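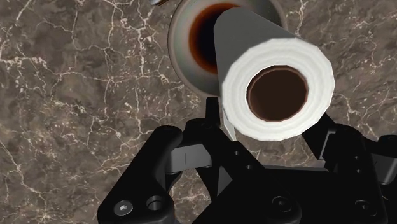 Home > Kitchen > Stone & Counters
Posted in June by Octavio Chávez

Ring on marble, polish gone

A cup left a dull ring on my polished marble. Dish soap does nothing. Stain or etch?

Ginette Bouvier
Run a fingernail over it. Dull with no color change is an etch – acid has dissolved the surface and no cleaner will bring it back. Use marble polishing powder, a damp felt pad and light pressure for up to 5 minutes, then rinse. If the ring is brown, use a baking soda poultice under plastic wrap and leave it overnight.

Anatole Roussel
vinegar worked on mine but that was granite

Štěpánka Hrnčiar
No vinegar on marble. It etches. Sealer won't prevent etching either, it only slows staining.

We use cookies to remember your settings. Accept | Manage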